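Primer over patched plaster, colour flashing through

Havusden_reno
I've got a hallway ceiling with 2 coats of flat white over new patching compound. The patches still show as dull grey areas when the light comes in sideways. I sanded to 400 grit and wiped down with a damp cloth. Is it the primer (Harahap water-based) or the compound?

Horácio Louro
400 is too fine for a ceiling. You've burnished the compound, so it takes up paint at a different rate from the old surface. Scuff the patches with 150ish, vacuum, then spot prime and feather it out past the edge of each repair. 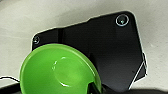
After that, prime the whole ceiling once, leave it overnight and roll the finish coat towards the window. Keep a wet edge and don't go back over it once it starts to tack. Check it with a torch held flat to the surface before you put the second coat on.

festton154
Had the same in September. Used an oil-based sealer, no problem since. Smells though.

Havusden_reno
Thanks. Will try the coarser paper first. Does the sealer need sanding between coats?

festton154
Didn't bother.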